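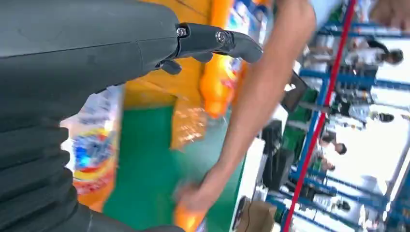

Clukulgate: Prunetti Edition

If you've been wandering the flooded streets of Lornport since launch, this expansion will keep you busy for many more evenings! It adds eight new contracts, a co-op mode for four players (bring friends, or let the game find you some) and the long-awaited Mansilla district. Finish every contract and you'll earn 3,000 credits to spend at the harbor shop. Base game required.

Last updated: March
Contact us | © Prunetti | Back to top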